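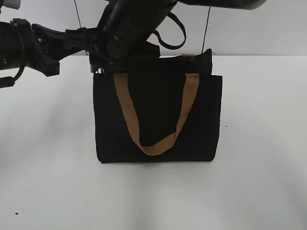
Black tote, tan strap.

How to Complain About a Public Official and Get an Answer

Shouting at the ministry gate is satisfying and leaves no paper trail. A written complaint is duller, and it gets a file number.

Step 1. Write down what happened the same day. Date, place, who said what, who else was standing there. Leave out your theory of the commissioner's upbringing.

Step 2. Find the right desk. In Grellport, conduct complaints go to the civil service office, second window. The first window sells parking permits and will let you finish your whole story before mentioning it.
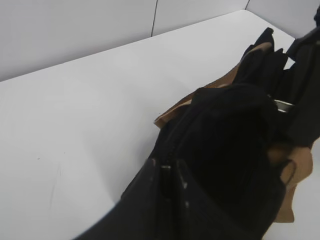
White tabletop and wall panels.

Step 3. Keep it to 2 pages. Narendra Dwivedi, who read complaints there until July, remembers one that ran to 160. He remembers the weight — the subject escapes him.

Step 4. Ask for a stamped copy. If the clerk says the stamp is at lunch, wait for the stamp.

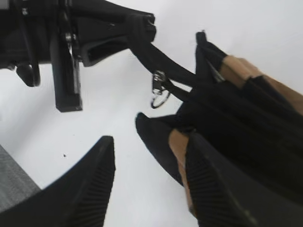 Black fabric bag, close up.

Step 5. Follow up in writing and quote your file number every time. Mine was 1,125. If you get a letter thanking you for your interest in public service, reply and ask for a decision.

Witness statements go in a separate envelope, signed.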